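Pesquisar no portal
Digite o que procura Buscar

Opinião

A cozinha como prova de maturidade

Por Rakiya Bassey
04/08/2019

Imprimir Enviar por e-mail

O dia de portas abertas do Instituto Skulledstead reuniu, em fevereiro, representantes de escolas técnicas, de serviços municipais e de empresas de equipamento doméstico. O programa previa 18 apresentações. Assisti a cinco delas e detenho-me numa só, a do grupo Virka, dedicada a braços robóticos em cozinhas simuladas por computador, por me parecer a que coloca com maior clareza as questões que as instituições de formação devem discutir.

A opção pela simulação merece defesa. O público habituou-se a julgar a robótica pelo espetáculo da máquina física e tende a receber com frieza um ambiente virtual projetado numa tela. O engenheiro Nestor Espiritu, responsável pela sessão, lembrou que um erro cometido em ambiente simulado não quebra louça nem fere pessoas, e que o mesmo exercício pode ser repetido com outra disposição do mobiliário sem custo apreciável. O argumento é conhecido, mas ganha força quando se observa o grau de pormenor do cenário: bancada de granito, azulejos assentados em losango, pia preta, janela com persianas. 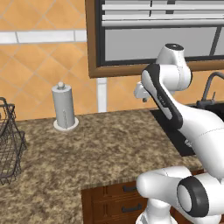

O que se pede à máquina

A escolha da cozinha não é inocente. Trata-se do cômodo em que a automação promete mais e em que as promessas têm sido menos examinadas. Um rolo de papel-toalha ou um cesto de arame na bancada são objetos banais para qualquer morador; para um sistema automático, constituem volumes a reconhecer e obstáculos a contornar. Convém que os decisores públicos conheçam essa diferença antes de assinarem protocolos de apoio domiciliar assistido por robôs, como o que a associação Akpan vem propondo aos municípios.

Durante o debate, Vesna Ristić, docente de ergonomia, perguntou com que critério se considera cumprida uma tarefa. A resposta foi franca: o critério é definido por quem programa o ensaio. Reside aí, a meu ver, a principal fragilidade do método. Uma porta de eletrodoméstico pode ficar aberta segundo o programa e insuficientemente aberta segundo a pessoa idosa que precisa retirar um prato. Enquanto os futuros usuários não participarem da redação desses critérios, os resultados terão valor técnico e escasso valor social.

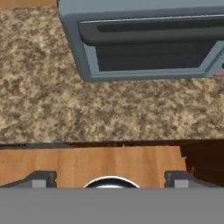 A essa reserva acrescento outra, de natureza pedagógica. As escolas que pretendam incluir a simulação nos seus cursos devem evitar que ela substitua inteiramente a oficina. O módulo de 48 horas apresentado pela Virka reserva apenas duas ao trabalho com equipamento físico – proporção que considero inadequada para alunos em início de formação. O peso de uma peça e o desgaste de uma junta aprendem-se com as mãos.

Nada disto diminui o mérito da iniciativa. O instituto abriu as portas a um público não especializado, aceitou perguntas incômodas e respondeu à maior parte delas. Seria desejável que a próxima edição publicasse também os ensaios malsucedidos, acompanhados das condições em que decorreram, para que professores e gestores possam formar juízo próprio. Recomendo às direções das escolas técnicas que enviem esse pedido por escrito ao instituto antes do encerramento do novo programa.

Imprimir Enviar por e-mail

Contato | © 2019 Todos os direitos reservados | Voltar ao topo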